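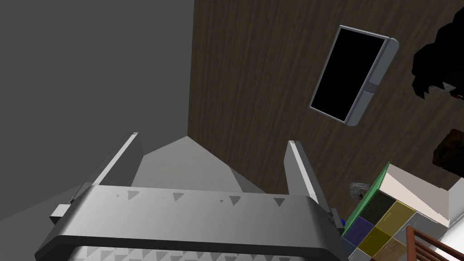

What we did in the Clidcombe studio

Our group tried teaching first-year drawing through peer crits, and we loved it! We read 50 sketchbooks from the January intake and coded 622 written comments, 302 of them on line and tone.

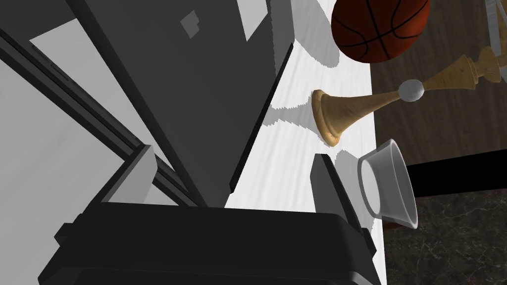

Close view of a gripper, white tabletop beyond

Pelletier's crit cards worked best for shy students (we'd guessed the Isero ones would).

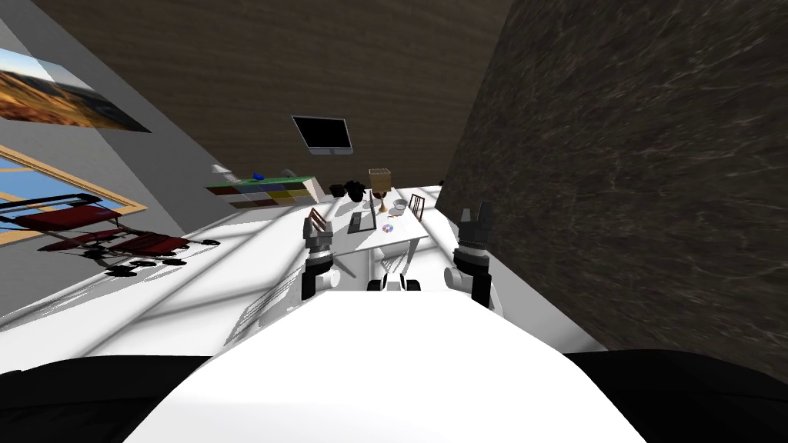 They also got people talking about each other's work far sooner, so we ran 5 extra sessions with them and wrote up the results in Adora.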